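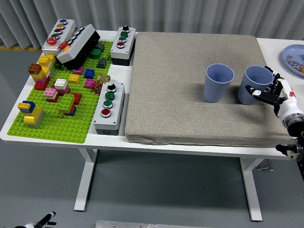

How many demonstrations of a task do we need before training is worth starting?
Around 40 clean ones per task has been enough to tell whether the task is going to work at all. With fewer than that, the policy mostly copies the last few starts it saw and we learn very little from it.

Wednesday, morning session

Table with the cushion and the button boxes. Mireille operating, me on the log. Hugo came by at 10 to look at the wrist offset and left again.

Task list for today, same as on the whiteboard:
Cup to cushion, right hand
Cup from cushion to table, right hand
Press green on a named box
Brick from baseplate to table

The two cups live on the cushion at the start of the first block. The cushion gives under them, so a grasp that works on the bare table comes in too low here. Mireille's fix is to stop the hand a little higher than feels right, close, wait a beat, then lift. Please do it that way for the rest of the week so the episodes match. If you already have a habit of closing while still moving, write it in the notes column and we can filter on it later.

Kept the cup episodes where the cup got nudged first and then picked up properly. Threw out the ones where the operator let go and started over. I know Eckhard would keep both. My problem with the restarts is that the label says one pick and the data has two, and we don't have a way to mark the split until Sundik can cut episodes. If he wants them they are in the reject folder, not deleted.

Block 1, cup to cushion: 11 kept.
Block 2, cup to table: 9 kept. Two of these end with the cup very near the table edge. Fine for training, I think, but don't use them for the demo reel.
Block 3, press green: 8 kept, then we stopped.

Reason for stopping on block 3: the instruction text. "Press the green button" is no good when a box has two greens. The two knob boxes both do. Half the episodes went to the upper one and half to the lower, depending on what Mireille felt like, with the same sentence attached. I should have caught this when I wrote the list. New wording from now on is "press the upper green button on the knob box near the cushion" and so on. Long, but it says what happened. I relabeled the 8 by watching them back, which took most of the coffee break.

Related: we still disagree about whether to stand all the boxes up. Colette's view is that a box on its side is good variety and costs nothing. Mine is that it's good variety for looking and bad variety for pressing, as the box slides when you push it. For now a tipped box may be on the table but is never the target. Put that in the session header.

Layout changes. We move things between blocks and not inside them. Loose bricks can go anywhere on or off the baseplate. Stacks stay put until Mihret has finished the brick task description, otherwise she has to rewrite it again. The blue plate can move too, but carefully, with the metal balls on it. One rolled under the curtain last week and cost us the better part of an hour.

Software. Balteo dropped its connection once, during block 2. The recorder kept writing and the file looks normal by size, but the hand position is flat for the last part. Any file from a session with a drop needs to be played back before it is counted. The check in Treteo only looks at length, so it passes these. I filed it, low priority, with the file attached.

Also, the clock on the recording machine was a few seconds off the controller again after the restart. Sync before the first episode, not after. It's on the card taped to the monitor.

Afternoon

Mihret took over operating at 2. She is slower than Mireille and her paths are smoother. I'd like both in the set in similar amounts, so next session should be mostly her. Operator name goes in the header every time, including when you swap for only a few episodes.

We redid block 3 with the new wording. No complaints about the text this time. The finger comes down at an angle and sometimes touches the plate around the button before the button itself. Mihret thinks this is the wrist offset Hugo was looking at. I left those episodes in and tagged them "angle".

Brick task not started.

To do
Hugo: wrist offset, send the new number to everyone
Me: merge the relabeled files into Aoun, check the count against the log
Mihret: brick task text
Eckhard: look at the reject folder before Colette clears the drive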